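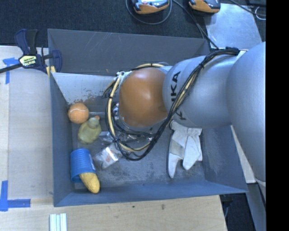 tennis ball, up by the left wall of the big gray bin. day one of the clear out

ok so thread. I'm finally dealing with the bin stuff. All of it. Tuesday, July 14, 2026, writing it down so I can't back out

first thing – the bin itself. gray metal, sides flare out, weighs a ton. Keep. Not even a discussion

yes the floor is scuffed. yes there's paint worn off, brownish patch right above where the ball is. No I'm not repainting it, stop asking me

(Ataahua Trevaskis I know you're reading this. no.)

I did get as far as pricing paint in March. Sheehan wanted 260 for the good stuff plus delivery. For a BIN. closed the tab

ok tennis ball. fuzzy, orange, which people keep arguing with me about. It has a seam, it's fuzzy, it's a tennis ball. They come in orange

keeping the ball too. so far this clear out is going great

Rule I'm trying: everything goes on the bin floor first, along one side, then gets sorted from there. no side piles. side piles are how I ended up with 229 things on a spreadsheet

the spreadsheet is a whole other thread. half of it just says "misc" or "ask A"

shelves next. Got two Pluswood units coming, flat packed, and I alredy know I'm going to put one together backwards

were supposed to be Fistier ones but they're out till who knows when. Pluswood were 20 bucks cheaper anyway so fine

someone asked about lids. Bin has never had a lid as long as I've known it. Ronolon do a fitted cover but you have to send them measurements and the sides slant so – which measurement?? top? floor? emailed them, waiting

scratches on the far wall, pale thin ones up on the left: tried a cloth, tried the green scrubby thing. they're in there for good I think

anyway if anybody wants a box of odd hooks and brackets its by the door, take teh whole box pls, not just the nice ones

more tomorrow. need to find the label tape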